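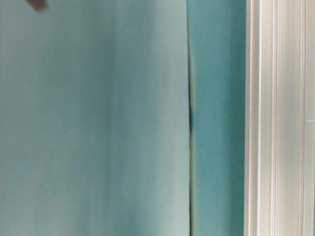
Teal panels and the extrusion, side camera. Mind the gap.

OK quick one, I have a lab writeup due and I'm typing this on the bus home. Robot club stuff.

So we're still on the cell. For anyone new, the Beltstead challenge is the student one where your arm has to pick parts out of a tray and put them in the right slots, no person touching anything once the run starts. Our arm is called Giltar. Don't ask, it was 1 am and there was a vote. The cell is what goes around it - aluminum extrusion, panels, two cameras.

I've been on camera duty most of July. Not glamorous. You clamp it, you look at the picture, you unclamp it, you look again. The side view is mostly teal right now, two shades of it, and a nice straight bit of extrusion. Great if you're judging extrusion. Less great if you want to see a gripper.

The seam is what's bugging me though. Where the two teal surfaces meet it's a hairline up top, then around the middle it opens into a black gap. I want it shut before we do any more vision stuff. Our part finder is super dumb, it looks for dark blobs on a plain background, and a black slot is a dark blob. Last practice it called something a part 5 times and there was no part. I can't prove it was the gap. I'm pretty sure it was the gap.

Leena says fix the code, not the panel. Leena Heinonen, our software lead, and she's probably right, if a shadow breaks it then judging lights will break it too. Subbarao wants to fix the panel. I want both and I want to sleep.

Options so far:

Foam strip behind the seam. Cheap, ugly, ten minutes.

Pull everything off and refit. An entire evening and we'd lose the calibration, which took me forever.

Mask that region in software. Leena already has a branch for it, called skevetti_mask becuase she names every branch after our old test rig. Skevetti was a terrible rig. Shook like a washing machine.

Going with foam plus mask for now. If it's still bad we refit.

Also the exposure. The left side comes out brighter toward the middle and grayer off to the left, so one threshold across the whole picture is kind of hopeless. Subbarao Poduval (he does our electrical, and most of the driving) thinks a second light would even it out. We have 4 LED bars in the cupboard and one of them works. I'm going to try splitting the picture into strips first and give each its own threshold. Did that by hand on 300 saved pictures and it was better, not fixed. Better.

Focus needs another go too. Everything's soft, even the ridges on the extrusion, and those should be the easy part. There's a tiny set screw on the lens and I do not have the right hex key. Somebody in the club does. Please put it back in the drawer!!

Points, for those asking - we're at 744 from the practice rounds. That's fine. The team ahead of us has a much faster arm but they drop stuff, so who knows. I'd take slow and boring.

To do before next session:
foam strip
hex key (see above)
strips thing, push it so Leena can reveiw
label the camera cables, I swapped them again
snacks, not me this time

My stop. More when the foam's in.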